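Tolau Simulated Manipulation Challenge
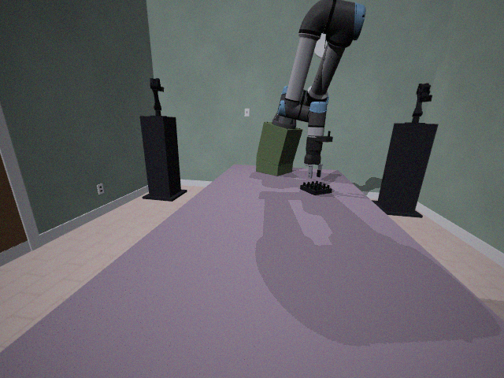 The Tolau Simulated Manipulation Challenge, usually shortened to Tolau, is a student robotics competition held entirely in simulation. Teams write control software for a virtual robot arm fitted with a two-finger gripper and submit it to a server, where it is run and scored without human input. The competition is open to high school clubs and to first- and second-year college students. It grew out of a semester project in the introductory robotics course at Gurnon Technical College and was opened to outside entrants on Saturday, June 1, 2019.

Background

The Gurnon course originally used one physical arm shared by all lab sections. Students waited several days for a turn, and much of the lab period went to recalibration. A simulated version of the workcell was built so that code could be tested before it was run on hardware. Instructors later allowed the simulated run to count for the full project grade, and the physical lab became optional.

The first outside entrant was the Stasiv Robotics Club, an after-school group that had been using the Gurnon course notes. Its members asked for access to the scoring server, and the rules of the course project were rewritten as a public rulebook. Several passages of the rulebook still use course terms such as "section" and "lab partner."

Format

A team has no more than 7 members. Each team submits a single program, called the controller, which receives camera images and joint positions and returns motion commands. The controller may not read object positions directly from the simulator. Practice mode lifts this restriction, and submissions that still contain practice-mode calls are rejected at upload.

The season is divided into a qualifying round and a final. In the qualifying round each controller is run on 16 published layouts. In the final it is run on layouts that have not been released. Wall colors, table color, and lighting may differ between layouts, a rule added after early controllers were found to locate parts by matching one fixed background color.

Tasks

Tasks are drawn from three groups:

Pick: grasp a named part and lift it clear of the table.
Place: set a part down inside a marked region, in a stated orientation.
Transfer: move a part past an obstacle without contact between the obstacle and any link of the arm.

The arm starts each run in a fixed home pose. A run ends when the controller reports completion, when the time limit is reached, or when a joint exceeds its torque limit. Parts pushed off the table are not replaced.

Scoring

A perfect entry scores 1000 points. Points are given for task completion, placement accuracy, and elapsed simulated time, in that order of weight. Contact with an obstacle cancels the time points for that run but leaves the others in place. Ties are broken by total joint travel, with the lower figure ranked first.

Each controller is run with the same random seed, 3303, in the qualifying round. Seeds for the final are drawn on the day and published with the results. A team may request one rerun if the server log shows a fault outside its own code.

Software

The simulator is named Reltis. It was written by Gurnon students as a layer over an existing physics engine and handles rendering, contact, and logging. Controllers are normally written in Python, although any language that can open a network socket is accepted. A log viewer included with Reltis replays a run from any camera and plots joint angle against time.

Gripper contact has been the most frequently revised part of the software. In early releases a grasped part could slide slowly between closed fingers, and teams compensated by commanding a tighter grip than the task required. The current release uses a different friction model, and controllers tuned for the older one often drop parts during fast moves.

Use in teaching

Gurnon continues to assign the Pick and Place tasks as coursework. Students work in pairs and submit a short report with the controller, including joint plots for one successful and one failed run. Transfer tasks are reserved for the competition and for an elective in motion planning. The Stasiv club uses the qualifying layouts as an entry exercise for new members, who begin by commanding single joints from the keyboard before writing any code.

See also

Motion planning
Inverse kinematics
Robot simulation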